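# Does Everything Need a Bin?

Grown-ups love telling you to put things in a bin. "Just sort it!" they say, as if the bin does the work. It doesn't. A bin is a box with no lid. It can't tell a sock from a sandwich, and it has never tidied a room in its life.

So are bins any good? Let's check before we believe it.

## What a bin is good at

A bin has walls, and walls stop things from rolling. Put a marble on a table and you will soon be looking for it under the couch. Put it in a bin and it can only roll as far as the side.

Many bins have walls that lean outward, so they are wider at the top than at the bottom. People will tell you this is so you can reach in more easily. That's partly true. Sloping walls also let empty bins stack inside each other, which saves a lot of space in a store or a truck. Things that slip down a sloping wall end up on the floor of the bin too, where you can get at them.

Metal bins are tough, but don't let anyone tell you they last forever looking new. Paint chips. Floors get scratched where things are dragged over them again and again. If you find an old bin, look for the shiniest or most worn part. That is often the place that got used the most.

## What a bin is bad at

A bin is bad at keeping things apart. Drop in a toy, a bowl and a brush, and you have a toy, a bowl and a brush in a heap. The toy might tip over on its side. The brush might end up under something heavy, and bent bristles don't always spring back.

A family in the town of Iltbridge once emptied the big bin in their hallway and wrote down what was in it. They got to 62 things. Only 28 of them were toys. The rest were pens, buttons, string, batteries and one very old cracker. Everybody in the house had been calling it "the toy bin" for years! A label tells you what somebody hoped would go in. To know what's really in there, you have to look.

## The two-bin trick

You may have heard that two bins are better than one. Are they? Sometimes.

Two bins side by side are useful if each one has a job. One can be for things you haven't sorted yet, and the other for things you have. You take one object out of the first bin, decide about it, and move it. When the first bin is empty, you're done.

Two bins are useless if you fill them both with a mixture. Then you have two messes, and a longer search.

## Which things belong together?

Sorting sounds easy until you try it. Think about a toy dinosaur, a blue bowl and a brush with a blue handle.

If you sort by color, the bowl and the brush go together, and the green dinosaur is left out. If you sort by what things are for, the bowl might go with the dishes, the brush with the cleaning things, and the dinosaur with the toys. If you sort by shape, the round bowl and the long brush part ways again.

Some books say there is one right way to sort. I don't buy it. Color looks nice on a shelf, but when you need to sweep up crumbs, "blue" is not much help.

## Test it yourself

You need two bins or boxes and 3 different kinds of things, a few of each.

1. Mix everything in one bin.
2. Ask a friend to find one particular thing while you count the seconds out loud.
3. Sort the things your own way, using both bins.
4. Pick something else and ask your friend to find that.

Was it faster? Try it again before you decide. One try might be luck, and your friend may simply have gotten better at looking. Swap places and see if you get the same answer. 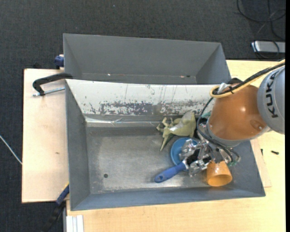

*A dinosaur, a bowl and a brush in the front bin. How would you sort them?*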